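Cell 2 notebook, Bravik arm
February 28, 2018

Fault: gripper stopped mid-close during the mat folding task. Controller reported a following error on the finger axis, then dropped to protective stop. Arm held position. No damage found on the fingers or the mount.

Conditions: woven mat on the marbled sheet, fold program unchanged since the last revision. Force limit at 50 percent. Cycle 198 of a planned 300. The earlier cycles logged no faults.

First assumption was a bad encoder reading, as we had on the Zarcombe unit in May. Swapped the encoder cable and ran the fingers open and closed with nothing between them. Following error stayed well inside limits. Put the old cable back, same result. Encoder ruled out.

Went over the workspace next, arm in the approach pose, wrist camera on.

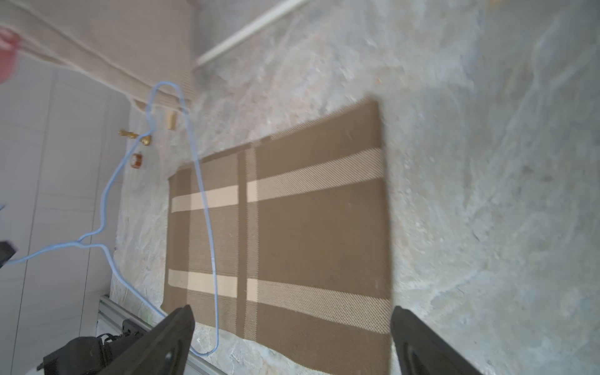

Wrist view, approach pose. Blue cord lies over the mat and both cream stripes, down to the left finger.

The cord is inside the closing path. If it gets between finger and mat, the left side meets resistance before the right and the axis lags the command. That would fit the log, where the error builds over several samples with no sudden step. Not proven. I have not reproduced the stop with the cord placed on purpose, and do not want to until the force limit is lower.

Separate problem: the pre-run check passed with the cord there. It compares the mat outline only and ignores anything thin lying across it. Boris Štěpánek thinks the threshold was raised when we changed to the Hrnčiar mats, to stop false alarms on the stripes. Old value not recorded in this book.

Actions
Clear the cord out of the finger path and tie it down before restart.
Force limit to minimum for the first cycles.
Boris to look for the old threshold in the Ernisero backup.
Add a manual look at the wrist view to the start sheet, initials required.

Cell locked out at the main switch, tag on. Count restarts from zero.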